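# Hand-held gripper build: your questions

I get the same handful of emails about the grippers I've been building at the shared workshop, so I've put my answers in one place. Last tidied up 5 January 2025.

### What are you making, then?

A pair of hand-held grippers, one for each hand. I do a chore with them, the recordings get turned into training data, and eventually a two-armed robot (we call it Fuvik) is meant to do the same chore by itself. Fuvik is currently one and a half arms and a lot of optimism!

### Why start with wiping things?

I wanted a job with a cloth in it, as cloth is a pig to handle and I like a challenge. Eglė Luik suggested the keyboard. It's a lovely awkward surface, all gaps and edges, and you need a light touch or the cloth snags between the keys.

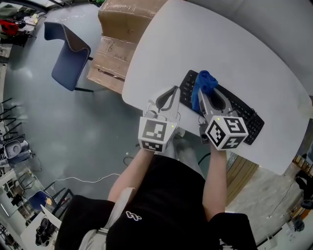 You also find out very quickly how much you rely on your fingertips. With a gripper you've only got the pinch, so I bunch the cloth up first and then drag it along the rows in short strokes. Long sweeps look nicer but I lose my grip halfway.

### What are the black-and-white squares for?

Tracking. The software finds the patterns and works out where each gripper is and which way it's tilted. They go on several faces of the cube so there's usually one in view when I twist my wrist. Print them matt, please. My first lot were glossy and every ceiling light wiped them out.

### Can I use any old rubber for the finger pads?

Pretty much, but go soft. I tried a hard offcut first and it slid straight off everything. Curved pads have worked better for me than flat ones, especially on cloth.

### How many recordings do you need?

More than you'd like. I had 485 decent ones by the end of November and I'm aiming for 2,000. Lucero Paucar reckons the first 100 should go in the bin whatever you're making, and having watched mine back I think she's right (so much dithering).

### Do your arms hurt?

Yes! Forearms mostly. I stop after half an hour, have a tea and swap to soldering.

### My tracking keeps jumping. Help?

Check the cube is screwed down tight before you touch any settings. I lost a whole evening to one loose screw. After that, look for a creased marker, then redo your calibration.

### Can I come and have a go?

If you're a member, yes, just write your name on the sheet by the Tellanitz bench. Indrek Mägi has the spare set, so ask him for the charger as well.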